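April 26, 2023
By Hanan Bitar

Flallis – the cosy ferry management game, now with the Wondanbridge expansion

I've been playing Flallis on and off since December and I still can't explain it to my friends without them backing away. You run a ferry company. A small one! You start with 2 boats, a ticket office with a leaking roof and a harbour town called Tusville where everybody seems to be cross about the timetable. Then you fix the timetable, and they're cross about the fares instead. I love it.

This is the page for the full edition, which has the base game and the Wondanbridge expansion in one download. If you already own the base game you can buy the expansion separately, and your old saves will carry over (mine did, all of them, including the one where I'd gone bankrupt and was just sailing round in circles).

What you do all day

Mostly you draw routes. You pick a harbour, drag a line across the water and the game tells you how long the crossing takes, how much fuel it burns and how many people might want to go. Tides matter more than I expected. There's a sandbar outside Tusville that eats the big ferries at low water, and the first time it got one of mine I had 341 passengers stuck on it until teatime. They wrote letters. You can read every single one of the letters.

When you're not drawing lines you're hiring people. Each member of the crew has a temper, a favourite boat and a list of colleagues they won't share a shift with, and getting the rota to work is half the game for me. There is an auto-rota button. It's fine. It puts the captain who hates fog on the early boat every time, though, so I'd do it by hand once you've got the hang of things.

The expansion adds Wondanbridge itself, a river city upstream with locks, low arches and a rival firm called Saab (run by a family in the game, very smug, very good hats). You can't take your tall boats up there, so it's nearly a fresh start with flat little launches that hold next to nobody. I moaned about that for an hour and then stayed up far too late with it. 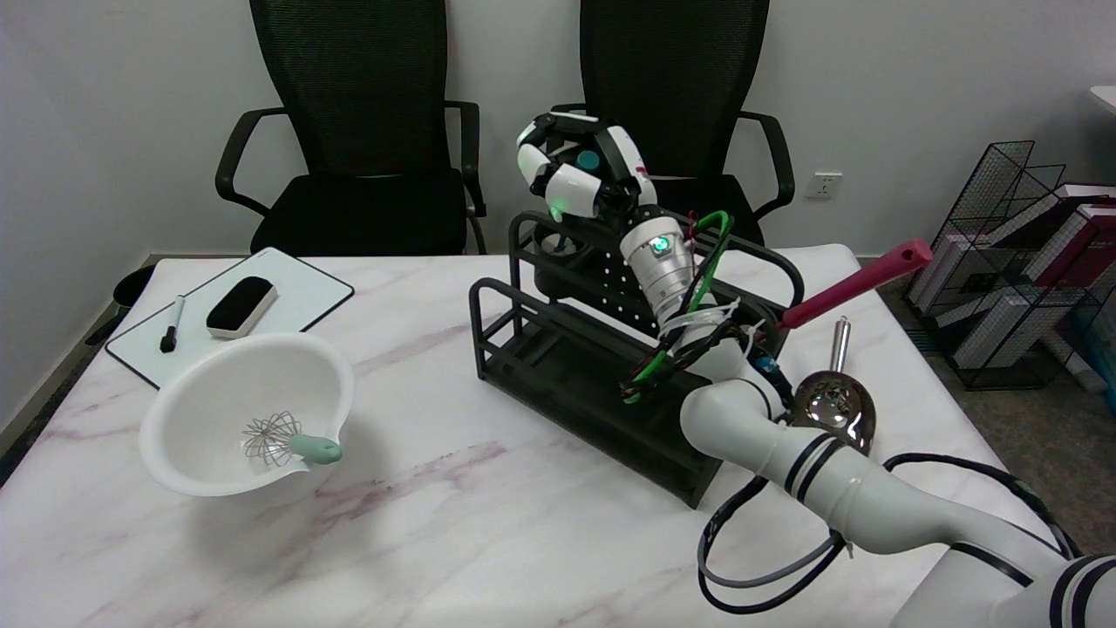
Yavuz Gökçe told me he'd gone straight up the river before he had Tusville making any money, and that he regretted it by the second winter, when Saab cut its fares and he had nothing in the bank to answer with. I'd listen to him. Get a steady income on the coast first – a freight run is dull but it pays – and then go and pick fights.

How hard is it?

There are three settings. Gentle is really gentle, and the bank will more or less forgive you anything. Steady is where I play. Gale is for people who enjoy spreadsheets and being shouted at, and it switches off the pause button during storms, so I've had one go and that was plenty. You can move between Gentle and Steady in the middle of a save, but Gale has to be picked at the start.

Controls and running it

Mouse and keyboard is best by a long way. A pad works, and the route drawing is better than it was, but the rota screen is still a lot of thumb work. Text can be made much bigger in the options, and the tide colours have a striped version if you struggle to tell the blues apart.

It runs happily on my old laptop with the water detail turned down. With everything on full the fan does come on once Wondanbridge gets busy, and I've seen a bit of stutter when all the locks open together. Saves are small. Keep a few spare ones anyway, as the autosave only holds the most recent day.

What you get

The full edition comes with the base game, the river map, 300 passenger letters (the expansion's lot are the rudest) and the soundtrack as separate files. There are 1,054 bits of boat trim to unlock if you're the sort who wants a different funnel for every route. I am, sadly. No online play, no daily login, nothing to buy inside the game. It wants a connection the first time you start it up and then leaves you alone.

Comments

pierhead_lou
Does the sandbar still move about in the full edition? I had it all mapped out and then a patch shifted it.

Hanan Bitar
It moves once a year in the game, after the spring storms. You can pay for a survey at the harbour office and it'll draw the new outline on your chart.

Marrow
Played Gale for a fortnight and sank everything I owned. Would recommend Steady. The music in the river levels is lovely, mind.

tidetable
Please could someone fix the auto-rota, my fog captain has resigned again.

Last updated: version with the striped tide colours and the bigger text option added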